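A guirlanda que saiu de uma caixa de retalhos

Começou com uma caixa da Ciluvora que eu tinha guardado debaixo da cama há séculos. Retalhos de linho, de chita, um pedaço de cortina verde que a minha sogra ia deitar fora (que crime!). Chegou dezembro, abri a caixa e pensei: é este ano que faço a guirlanda de tecido para a porta da rua.

A ideia veio da Sylvie Tremblay, que tem um ateliê minúsculo em Endholm e faz destas guirlandas o ano inteiro, até no verão, com restos de toalhas de praia. Passei lá uma tarde e saí com as mãos cheias de fiapos e um entusiasmo ridículo. Ela corta tudo em tiras de dois dedos de largura, com tesoura de picotar, e não mede nada. Eu medi, claro, e acabei com 262 tiras empilhadas por cores em cima da mesa da cozinha. Jantámos no sofá.

O aro é de arame grosso, com 36 centímetros de diâmetro. Comprei-o já feito, mas o Laurier, marido dela, dobra os dele a partir de cabides velhos e ficam ótimos, só um bocadinho tortos — eu até prefiro assim. Depois é dar nós. Um nó simples, apertado, sempre para o mesmo lado, e empurrar as tiras umas contra as outras até não se ver o arame. Se ficar ralo, mete-se mais tecido. Fica sempre ralo na primeira volta!
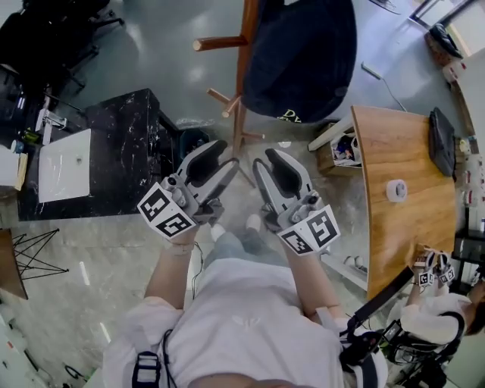 Camisa branca larga e uma pinça em cada mão.

O meu grande erro foi misturar as cores ao calhas. A meio do aro olhei para aquilo e parecia um tapete de casa de banho. Desfiz quase metade (com um café ao lado e a resmungar) e recomecei em blocos: verde, cru, verde, vermelho escuro, cru. Outra coisa! O vermelho quer-se pouco, e o cru faz o trabalho quase todo.

Para o laço usei uma fita de veludo da Mamo, daquelas com arame na borda, que se deixam moldar e perdoam tudo. Cosi-o ao aro com linha de pesca e acrescentei três pinhas que o meu filho apanhou no parque. A cola quente agarrou duas. A terceira caiu atrás do aquecedor e lá continua.

O Arnulfo Grajales, meu vizinho de cima, já me encomendou uma em azul para a porta dele. Azul! Ainda estou a digerir, mas tenho umas calças de ganga velhas que são capazes de servir, e se juntar riscas de uma camisa talvez a coisa se componha. Entretanto a minha já está pendurada, com um prego que entrou torto à primeira e direito à segunda, e as tiras que sobraram vão para os embrulhos.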